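How I Fix White Heat Rings on a Wood Table

So you put a hot mug down without a coaster and now there's a cloudy white ring staring at you every morning. Been there! I live in Sistatham, in a house full of coffee drinkers, and I've done this fix on every table we own.

First, check the color. White or milky means the mark is up in the finish, and you can probably get it out at home. Dark or black means it went down into the wood, and that's a sanding job (a different page, sorry).

What you need:
A clean cotton T-shirt, no prints
An iron with the water emptied out
Plain mayonnaise or petroleum jelly
Paste wax (I use Cevwood, any clear one will do)

Wipe the table and let it dry for 30 minutes. Fold the shirt twice and lay it over the ring. Set the iron on low, no steam, and press for 7 seconds, then lift and look. Still cloudy? Move to a fresh bit of cloth and go again. Please don't crank up the heat to save time, I did that once on the hall table and made a second ring right next to the first.

If a faint ghost is left, rub on a little mayo, leave it 90 minutes and wipe it off. Yes, it smells like lunch. 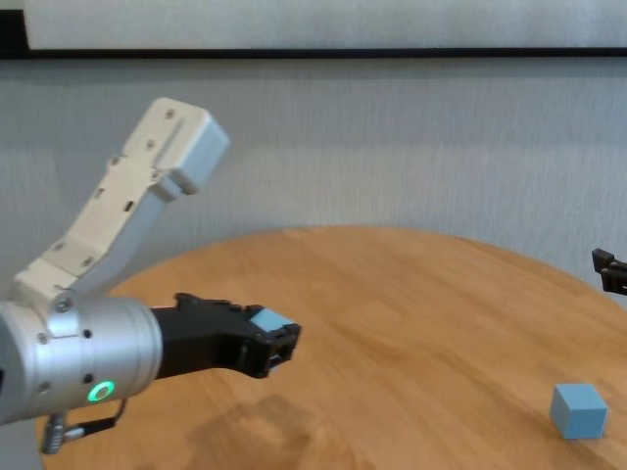 A round wooden table, my favorite shape for a small room.

Last step is the wax. Thin coat, small circles, wait until it looks dull, then buff with the clean side of the shirt. Do the whole top while you're at it or you'll have one shiny patch. Keep hot mugs off it overnight, and buy some coasters!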